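Skirham software sync, November
Notes by Mwajuma Nyamweya

Okay, my turn on notes again, so you get them in my style. We had the usual group plus Musyoka Gachanja on the call from Skokley, with good audio for once!

Old items first. The log viewer fix is merged and I closed the ticket. The Nyanda calibration tool still crashes if you feed it an empty folder, and Musyoka says he has a patch sitting on his laptop (he promised to push it, I'm writing that down so it's in the minutes). The naming fight over "grasp_ready" versus "ready_to_grasp" is over, we went with grasp_ready, and please don't bring it up again until spring.

Laundry task
This took up most of the meeting. I shared my screen and we talked through how the planner should split up the washer job now that we have the new head view to test against.

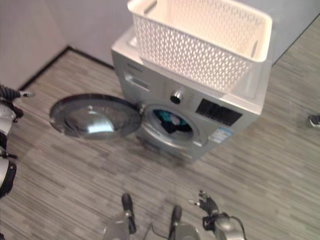
Washer with the door open and laundry in the drum, head view.

My pitch was to treat the open door as its own obstacle instead of baking it into the washer model. Right now the planner loads the washer as one solid block with a hole in the front, and the door angle is a fixed number that somebody (me, two years ago, sorry) typed into the config. Musyoka didn't love it at first. He worries that a separate door object means one more thing for perception to get wrong, and he'd like the door to stay a child of the washer with a joint angle we estimate on every plan. We went back and forth for a good while, and I came around to his version, mostly because we can keep the same collision code. So: door is a child object, angle gets estimated, and if confidence is low the planner stops and asks for another look.

Then the glass. Dark tinted window, bright patch of light right in the middle of it, and the segmenter wants to call that patch something. I asked if we could mask the inside of the door ring once we have the ring itself. Everybody liked that, so it's going in. We also agreed the basket on top of the machine should be tracked from the start of the job, even before anything reaches for it. It has all those little openings in the sides and I want to see how the depth filter copes before we build anything on top of it.

Clothes in the drum: we're not trying to count or name garments in this release. One blob, one grasp point, try again. Musyoka would like a color split later on and I said later on is fine.

Replay and test numbers
The Givodix replay suite now has 1,715 clips in it, and a full run takes around 30 minutes on the shared box. That's too long to sit through for a one-line change. I proposed a short set of 12 clips that runs on every merge, with the full set overnight. Agreed, no arguments, I nearly fell off my chair.

Hand control
Next up was finger timing, which I'd been looking forward to all week. The close command goes out to all the fingers together, but the controller waits for the slowest one to report before it says the grasp is done.
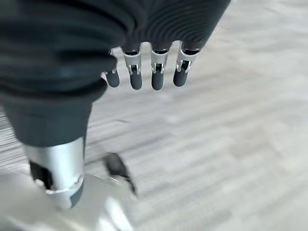 So a single late joint report holds up the whole state machine, and the planner upstairs just sits there. I'd like a per-finger timeout with a partial-grasp result the planner can decide about. Musyoka wants the partial result to carry the joint readings too, so we don't have to dig them out of the logs afterward. Fine by me! We'll start with a timeout of 8 control ticks and tune from there.

We also talked a little about motion blur in the wrist view. No decision. There's a simple blur score we could use to skip bad images before detection, and I'll try it on the short clip set and report back.

To do
Mwajuma: door as child object, ring mask, blur score test, pick the short clip set
Musyoka: Nyanda patch (push it!), per-finger timeout, joint readings in the partial result
Both: write up the low-confidence stop so the operator screen shows something better than "error"

Next meeting is same time, same link. Musyoka has the notes.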